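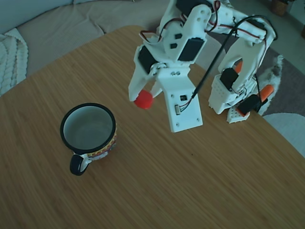

Fig. 4: Arm and second assembly on the table, mug in place

Section 5. Setting up the arm for pick tests

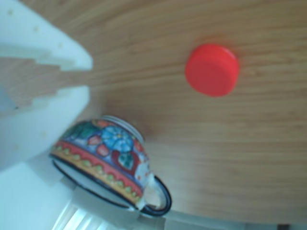 Tanvir Rathnayake, Sumenura workshop guides
Last revised 20/10/2020

Before you start, finish Section 2 (wiring) and have the Holtero control program open on the laptop. Keep the power off until step 4.

1. Fix the base plate to the table. Put a screw in each corner first, then fill the remaining holes. Tighten by hand only - the printed plate will crack if you force it.

2. Follow each servo wire from the joint back to the board. Leave a loop at every joint long enough for the full swing.

3. Fold the arm by hand to the rest position. It should move with light, even resistance.

CAUTION: Never turn a joint by hand with the power on. This strips the servo gears.

4. Switch on and wait 5 seconds. If a joint buzzes, switch off and go back to step 2.

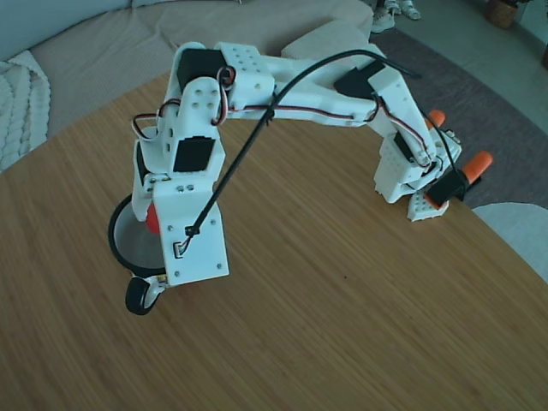 Can I leave the cable loose over the arm?
A loose cable is fine for slow moves, provided it clears every joint. For long runs, clip it to the forearm and pull the slack back towards the shoulder.

5. Set the joint limits. Move one joint at a time from the program, stop just short of the point where the parts touch, and press Save. Do the shoulder first and the gripper last.

6. Set the closing force to 62 on the Begum scale. Higher settings heat the gripper servo and do not improve the hold.

NOTE: Jaws with a stepped inner face hold small round items such as a bottle cap best when the item sits against the steps. Cups and mugs are harder, as the curved side can slide off the fingertips. Practise with the cap first.

7. Place the cap on open table, away from anything the arm could knock. Lower the open jaws until they are level with it, bring them forward, then close slowly. 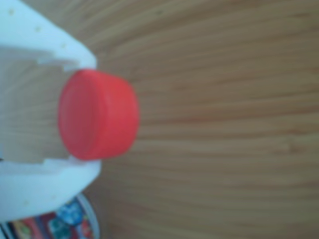 8. Run the pick 7 times from the same start position. If the cap slips out, lower the wrist slightly and save the position again before you repeat the run.

9. Return the arm to rest and switch off.

Spare jaws and servo horns are listed in the Sarnunholm parts sheet. Check the jaw screws again after the first week of use.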